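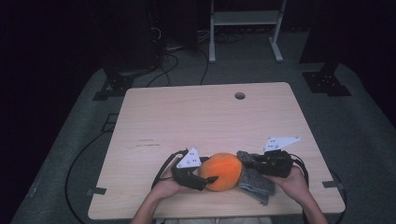 Workshop notebook, May, 6:40 pm

Back from the test at Nokcombe with the Millet car and I'm still buzzing. The new front anti-roll bar works! Same tires as last time, same fuel, and the push in the long right-hander is nearly gone. Driver came in after the first run asking what we'd done to it (in a good way, for once).

Setup as run: front bar on the second hole, rear left alone, front springs 800 lb, rear wing down one notch for the last two runs. Cold pressures were a touch high in the morning, so ignore run 1 when you look at the logger. Runs 3 and 4 are the ones to trust. 8 laps each, no traffic, hardly any wind.

Brakes: the Bravbridge pads are lovely once there's heat in them. First stop out of the pits is still wooden, and the pedal went a little long at the end of run 4. Bled the fronts, got a few small bubbles on the left side. Want to try the bigger duct before Griruneck, where the downhill stop will cook everything.

Engine is at 1532 miles since the rebuild. Oil looked clean, filter cut open, nothing in it. Could not be happier with that.

Still odd: the rear left damper trace has a spike over the exit curb that the right side doesn't show. Could be the sensor bracket, it was loose in April too. Check it before blaming the damper.

To do
Corner weights again with driver in
200 mm duct hose, front, both sides
New bolt for sensor bracket, and thread lock this time
Copy logger files to the shared drive (runs 3 and 4 first)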